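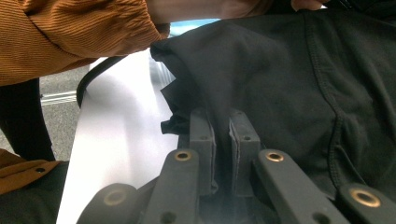
16 August 2022

Folding day again, and I still don't believe in it. The Prekwood method says every shirt goes into thirds, then stands on its edge in the basket like a book on a shelf. Fine for stiff white shirts. With soft black cloth it's a joke, because you can't tell a fold from a shadow, and the only thing that helped me line anything up was the curved seam. I've read 231 pages of this and the author never once mentions dark clothes.

The white sheet on the table was my own idea, so I can't blame the book for that one. It does make the dark things easier to see. Whether it makes them any easier to fold, I doubt. The light blue basket is supposed to hold a week of tops if they're folded right. I'd like to see that.
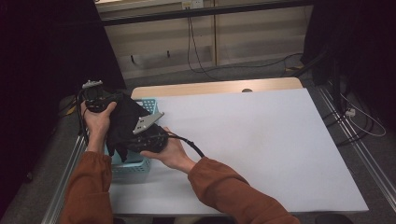
What I'd keep

The sheet. The basket, probably, as the holes in the side ought to let some air in. I would not keep the chart from Drernach, with its 4 kinds of sleeve.

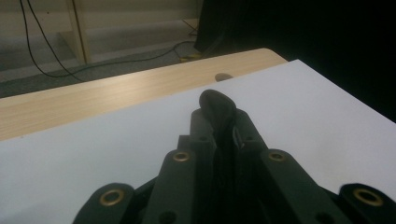
And I'm not buying the folding board either, whatever the ad says about 2,000 happy homes. Who went and asked them? I'll give the thirds until September - two more tries, maybe - and then it's back to rolling everything up and shutting the drawer with my knee.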